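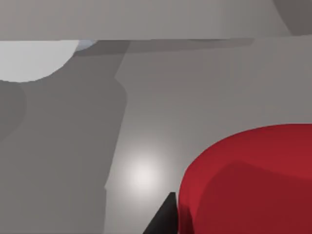
Render in gray, white, black and red

Brakgate Asset Pack – Kitchens and Service Rooms

Brakgate is a pack of 218 game-ready models from the small studio Ulari. It is made for developers who need indoor levels quickly and do not have an artist in the team. All models come with two levels of detail and simple collision shapes. Textures are separate, so you can change the colors without opening the model.

Armindo Marinho made the models and Maricica Bogdan wrote the import scripts.
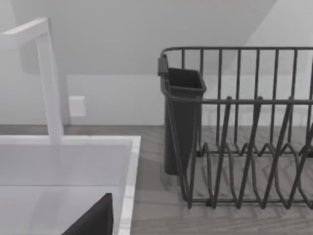 White faucet and sink, rendered

License: one seat, unlimited games. For teams of up to 10 persons please choose the studio license – it has the same files. Download size is roughly 300 MB.

Owners of our older pack Soltammont get 50 percent off until the end of October. Please write to us from the address you used for that order, and we will send the code.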